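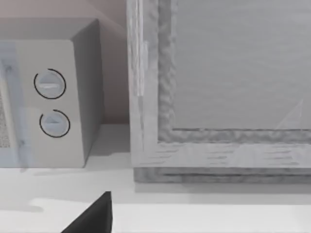 ## 4. Setting the clock and the child lock

Right, your Fullinmont microwave is plugged in and the display is probably flashing at you. Mine did that for a week before I got round to this bit, so no judgement!

1. Press **Clock** once. The hours start to blink.
2. Turn the dial until you reach the right hour, then press **Clock** again and do the same for the minutes.
3. Press **Start** to save. You'll hear one short beep. Two beeps mean it gave up waiting (you get 7 seconds between presses, and I'm always too slow).

**Note:** the clock doesn't change itself for summer time. It also forgets everything after a power cut, as I found out in January.

Now the lock, which I'd do straight away if you've got small children, or a cat that walks on things.

4. Hold **Stop** for 4 seconds, until a little key shows on the display.
5. To unlock, hold **Stop** again until the key goes away. The dial won't do anything before then, however hard you turn it.

**Caution:** the lock only covers the buttons and the dial. The door still opens, so don't leave a hot dish inside and think it's out of reach.

If you've got the older Cullier model, there's no dial, and you use the plus and minus buttons for step 2 instead.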